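Moving my notes out of Stulilach

In December I finally moved all my notes from Stulilach to Grulta. I had postponed this for almost a year. Several readers wrote to me after my last post and asked how it went, so I will try to put it down while I still remember the details.

First, a little background. I have used Stulilach on my laptop and my phone since I changed jobs. It was a good program for a long time. It opened quickly, it did not ask me for anything, and the search found what I wanted. Then came the new version with the coloured side panel, and after it the message that free accounts would be limited to 100 notes. I had more than 600. The old notes were not deleted, I must be fair, but I could only read them and not change them. For shopping lists that is not very useful.

I looked at two replacements. Monetton was the first. It is a beautiful program, and I liked the way it shows links between notes, but on my phone it needed a long time to start, and every time I turned the telephone sideways the keyboard disappeared. I wrote to their support and received a polite answer that the problem was known. After two weeks it was still known, so I gave up.

Grulta looks more simple. There is a list on the left side, the text on the right side, and a small menu at the top which I almost never open. It runs on Windows, Linux and Android. There is a version for the iPad too, but I do not own one and can say nothing about it.

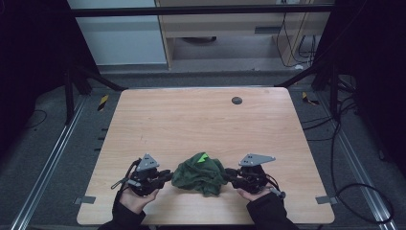

The export from Stulilach was the part I was most afraid of. You find it under Settings, then Account, then "Your data", and it is a grey link at the very end of the page, after the button for buying a subscription. I clicked on it in the evening and the file arrived by e-mail the next morning. It was a zip archive with one HTML file for each note and a folder for attachments.

Grulta can read HTML files directly, but it takes the file name as the title. In my archive the file names were long numbers. For this reason I used Rakena, a small converter that runs in the terminal. It reads the title from inside the file and writes a plain text file with the correct name. You need to give it only the input folder and the output folder. My first attempt stopped with an error about a character it did not know, and I spent an hour looking for it. It was a title with a slash in it, "March/April". I renamed this note and two similar ones in Stulilach, made the export again, and the second attempt went to the end.

What came over well: the text, the lists, the headings, and roughly 80 pictures that I had put in my recipes. Also the dates of creation, which I did not expect.

What did not come over: the tags were all lost. Rakena has an option for tags, but it works only with exports from an older version of Stulilach. Tables became lines of text with many spaces between the words. I had 6 notes with big tables, and I made them again by hand, with the old program open next to the new one. Reminders were lost too, and I noticed this only when I forgot to pay for my parking permit. Please write down your reminders on paper before you begin.

The synchronisation in Grulta is slower than I was used to. When I write something on the laptop, it can take a minute until I see it on the phone. If both devices are changed at the same time, the program keeps both versions and adds the word "copy" to the second one. I prefer this to losing a sentence, although my list has some strange titles now.

There are things I miss. Stulilach could search for words inside a PDF, and Grulta cannot do it yet. I also miss the keyboard shortcut for today's date, which my fingers still press several times a day, and in Grulta it closes the window.

I have kept my old account for the moment, with the notes still in it. Next I would like to bring back the tags, perhaps with a small script which reads them from the HTML files. If you have already written such a script, please leave a comment, and tell me also which version of the export you used.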